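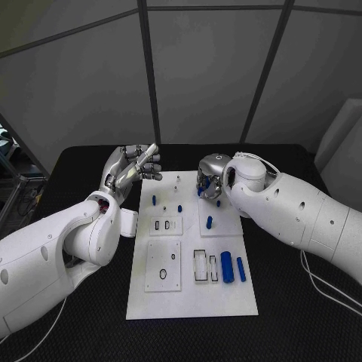
Blue pegs and cylinders on a white board, black table.

Toprak Puzzle and Toy Library - Frequently Asked Questions

Who can become a member?
Every family living in Flimville or Drarville. Grandparents and childminders can also have their own card.

How much does it cost?
The membership is $80 for one year. You pay it one time, at the desk or by bank transfer.

How many items can I borrow?
Up to four items for three weeks. Large wooden puzzles count as two, because they take much place in the shelves.

A piece is missing. What should I do?
Please write it on the yellow slip inside the bag - do not replace the piece with one from another set. For a small piece we don't ask money.

Do I need to clean the toys?
Yes, please. Wipe them with a damp cloth and let them dry before you close the bag. Fabric toys we wash ourselves.

Can I reserve an item?
Yes, by phone or at the desk. We keep it for five days.

Do you accept donations?
Only complete sets in good condition. In January we are closed for the inventory and cannot receive anything.

Where are you?
161 Jiltow Street, Flimville, second door on the left side. The parking is behind the bakery.

Other questions? Ask for Cheng-en Lui at the desk, afternoons until 5:30.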